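Household Materials module, project report
Manuela Marras, Clostcombe College

## Summary

This project looked at whether a shallow plastic tray is a good place to leave soft household items to dry next to a kitchen sink. I tested sponges, a cloth, a rope toy, a soft toy and a rough brown lump from the module box. I weighed each one before wetting, after wetting and again the next morning. The sponge blocks dried well when they were stood on end and badly when they lay flat. The rope toy was the worst of all. The tray kept the worktop dry but it also kept water under the things lying on it. My recommendation is to use the tray for sorting and carrying, and to dry things somewhere else.

## Background

The kitchen on the ground floor of Clovari, where I live in term time, has one sink and very little worktop. Sponges and cloths are left wherever there is a gap. Last year the house rep put up a wire rack but it fell off the tiles twice and was not replaced. Since then most people have used a plate, the window sill or the edge of the sink.

Before choosing a topic I asked 19 students in the building where they put a wet sponge when they have finished washing up. The most common answer was "on the side of the sink". The second was "in the sink". Only a few squeezed it out first, and two of those said they did it because the last person had not. I also asked what else ends up by the sink. I expected cups and brushes, but I was told about dog toys from a weekend visit home, a child's soft toy, face cloths and a pumice stone. This is why I did not limit the test to washing-up things.

A tray seemed an obvious answer. It is cheap, it can be lifted away when the sink is needed, and the rim stops water running along the worktop to the toaster. The question was what it does to the things on it.

## Aims

- To find out which items dry overnight on a tray and which do not.
- To see if the position of a sponge (flat or on end) makes a difference.
- To compare the tray with a folded tea towel and with an open rack.
- To decide on a simple rule that could go on a notice in the kitchen.

## Items and equipment

The tray is rectangular plastic with rounded corners and a raised rim. The colour is somewhere between orange and red, depending on the light. The floor has a fine diamond pattern pressed into it. I thought at the start that the pattern would help with drying, and I come back to this in the discussion.

The items were:

- a kitchen sponge with a scouring layer
- a plain blue sponge block
- a small pale blue-green cloth with frayed edges
- a navy braided rope toy
- a small green soft toy
- a rough brown lump with no label

I kept the lump in because it had an uneven surface, and I wanted something that only touched the tray at a few points. In my notes and in the table it is just "lump".

Weighing was done on a Mokia kitchen scale. Water was measured in a jug. I also used a tea towel, a cooling rack borrowed from upstairs, a notebook and a timer.
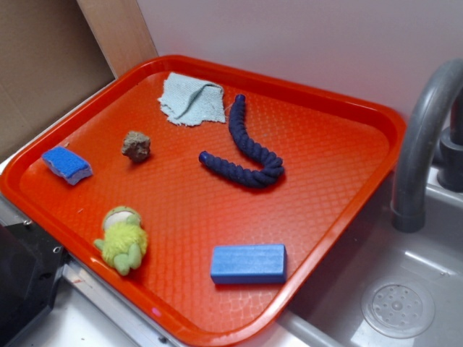
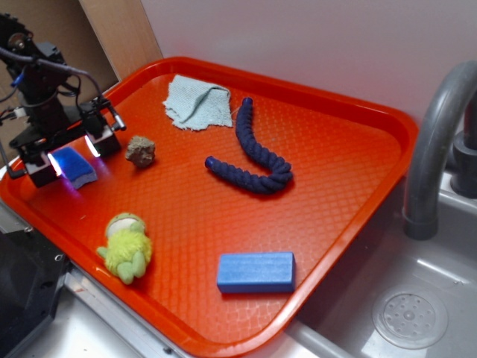
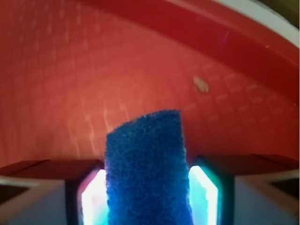
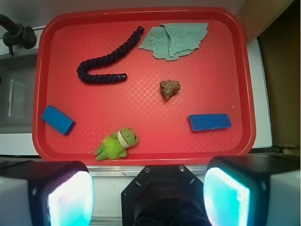

*Figures 1–4. Figures 1, 2 and 4: items on the tray. Figure 3: blue sponge, close up.*

## Method

Every item was weighed dry and the weight written down. It was then held under the surface in a bowl of cold water until no more bubbles came up, lifted out, squeezed once with one hand and weighed again. The lump could not be squeezed so it was shaken instead.

The items were set out in the evening with space between them and left for 16 hours with the window closed and the heating as it was. In the morning each one was weighed again. I also wiped the place where it had been with a square of kitchen paper and noted whether the paper came up dry, damp or wet.

I did this on three surfaces: the tray, the folded tea towel and the cooling rack. On the tray I did an extra run with the two sponges stood on their short ends. The plain block stands up easily. The one with the scouring layer fell over on the first attempt and had to be leaned on the rim.

Other people use the kitchen, so I put a note on the cupboard door asking them to leave everything alone. For one run the note had fallen down and somebody had washed a pan with the sponge. That run was thrown out and repeated.

## Results

I have given the results in words, as the scale only reads to the nearest few grams and the small items were close to its limit.

| Item | Tray | Tea towel | Rack |
|---|---|---|---|
| Scouring sponge, flat | damp, wet patch underneath | nearly dry | dry |
| Scouring sponge, leaning | nearly dry | not tested | not tested |
| Plain block, flat | wet underneath | damp | nearly dry |
| Plain block, on end | dry except at the foot | not tested | not tested |
| Cloth, crumpled | damp in the folds | damp in the folds | damp in the folds |
| Rope toy | wet | wet | damp |
| Soft toy | damp | damp | damp |
| Lump | dry | dry | dry |

The plain block took up more water than I expected, and after one squeeze it still held up to 50 ml. Most of what drained from it overnight stayed on the tray directly underneath. When I lifted the block in the morning there was a clear rectangle of water in the same shape.

The rope toy felt dry on the outside by the morning on every surface, but the scale showed that it was not. Pressing the middle between finger and thumb brought water out of the strands. Both ends were wetter than the middle.

The soft toy had a similar problem. The fur dried and the filling did not. I turned it over halfway through one extra evening to see if this helped, and it made very little difference by the morning.

The cloth gave the same result on all three surfaces, which surprised me. The outside layers were dry and the folds inside were not. I then repeated it once with the cloth spread out over the rack and it dried completely.

## Discussion

The main finding is that how an item is put down matters more than what it is put on. A crumpled cloth stays damp on a rack and a sponge on end does fairly well on a tray.

The diamond pattern did not do what I hoped. It is too fine to lift a sponge clear of the water. Small drops sit in the pattern and join up under anything flat. Deeper ribs might work, and I would like to have tested a ribbed tray, but the only one I could find in the right size was too expensive for the module budget. The pattern does stop things sliding when the tray is carried, so it is not useless.

The rim is good for the worktop and bad for the drying. All the water that leaves the items stays inside. On the first morning I tipped the tray towards the sink and the water ran to one corner, where the rim held it back until I lifted the other end quite high. A tray with a pouring lip or a gap in one corner would be easier to live with. Some dish drainers have this already.

There is also the question of where the tray goes. Our worktop is short, and when the tray is set at an angle one end sticks out over the basin. This is fine while the tray is light. I did not test how much weight it takes to tip it, but I would not put mugs on that end. It also gets in the way of the tap, so the tray was moved several times a day by people who needed to fill the kettle. If it has to be moved that often it will end up on top of the fridge, and that is where I found it twice.

The things that dried worst were the thick ones with something inside: the rope and the soft toy. Neither really belongs in a kitchen. For these I think the answer is a washing line or a radiator.

## Limits of the project

- Each run was only done once, apart from the spoiled one.
- The temperature of the kitchen was not recorded. The oven was in use late on at least one evening.
- "One squeeze" is not a fixed amount. I did all the squeezing myself to keep it as even as I could.
- The scale was not good enough for the lump or the cloth.
- I used clean cold water. Greasy or soapy water may drain differently.

Mr Pfeiffer, who marked my plan, suggested weighing the tray as well, with the water still in it. I only did this once and forgot to write down the dry weight first, so the figure could not be used.

## Recommendations

For our kitchen I suggest the following, which is short enough to go on a card by the tap:

1. Squeeze the sponge twice.
2. Stand it on end, or lean it on the rim.
3. Hang the cloth. Do not drop it in a heap.
4. Empty the tray into the sink every morning.
5. Toys go on the radiator in the hall.

The tray should stay, because the worktop behind the sink has been noticeably drier since it arrived and the swollen strip along the back has not got any worse. A cheap wire insert that fits inside it would solve most of the problem with flat sponges. I have measured the tray and passed the size on to the house rep.

## Further work

If I had another term I would test the tray with a wire insert, and with the corner raised on a bottle top so that it slopes towards the sink. I would also use a better scale, and ask the same students again after the card has been up for a few weeks to see if anyone does what it says.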